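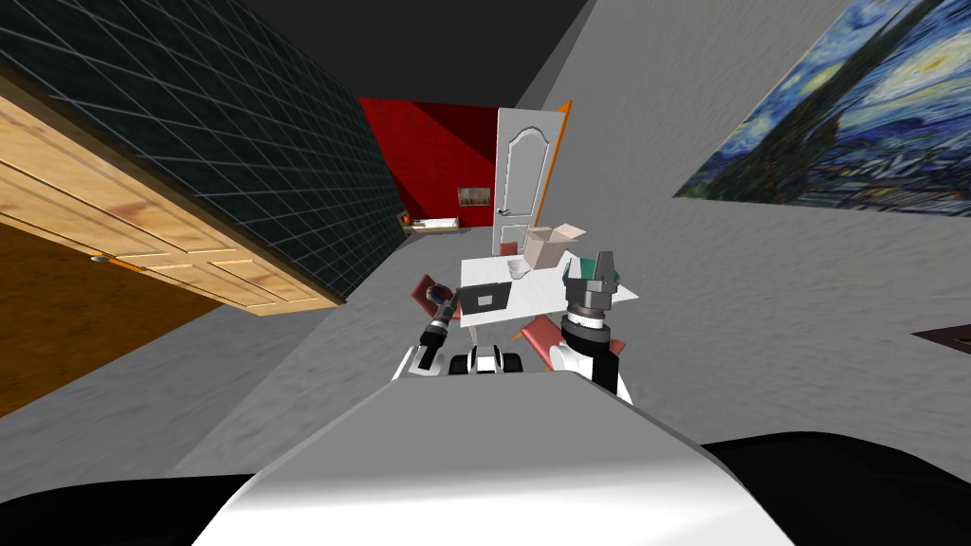

Simulated view: a white robot body with two arms, a small round object in blue, red and white near the tip of the left one.

The Remainder

The Office of Policy Transition occupied the ninth floor of the Hindley Building, and it had been instructed to close its affairs within 90 days. The undersecretary read the instruction aloud to the staff in the large meeting room, then read it a second time at the request of the legal division. There were no questions. The meeting was recorded as having lasted 11 minutes.

The Office had been established under the previous administration to consider how small nations might be encouraged to open their markets. In its first years it had produced a report on the harbor tariffs of Plernby, which was widely circulated, and a report on the savings banks of Ustimine, which was not. The undersecretary had written most of the second report personally and kept a bound copy on the windowsill, where the sun had turned the spine from green to a pale yellow.

Closing an office proved to require a great deal of paper. Each file had to be assigned to one of three categories: transfer, archive, or destroy. The Ustimine report belonged to none of them. It had been delivered to a ministry that was dissolved the following April, and no reply had ever been received. Under the regulations, a report without a reply remained open, and an open report could not be transferred, archived, or destroyed.

The undersecretary wrote to the embassy of Ustimine. The embassy regretted that the matter lay outside its competence and recommended the Shibata Foundation, which had funded the original travel. The Foundation regretted that its records went back only to the change of trustees. It enclosed a brochure.

On the 60th day the furniture was collected. The undersecretary retained one desk and one chair and continued to work by the window. The deputy, who had accepted a position with a manufacturers' association, came up at noon to return a set of keys.

"You could answer it yourself," the deputy said. "The regulation asks for a reply. It does not say from whom."

The undersecretary considered this to be improper and said so. The deputy apologized, placed the keys on the desk, and took the elevator down.

That evening the undersecretary opened the report for the first time in several years. The prose was more confident than expected. It predicted that a country of farmers, given sound credit and a fair court, would be prosperous within a generation. There was a footnote about a woman who kept the accounts of an entire valley in a school notebook and who had asked the visiting delegation, through an interpreter, what they intended to do once they had finished giving advice. The footnote described the question as beyond the scope of the study.

The undersecretary took a sheet of the Office's remaining letterhead and rolled it into the typewriter that the movers had declined to take.

"Madam," the letter began. "I write in response to your inquiry, and I must first apologize for the delay."

It ran to four pages - the longest letter the Office had issued in its final year - and it was sent by ordinary mail to the post office of the valley, there being no other address. The report was left on the windowsill. On the transfer form, in the column reserved for open items, the undersecretary entered the words "reply pending" and signed below.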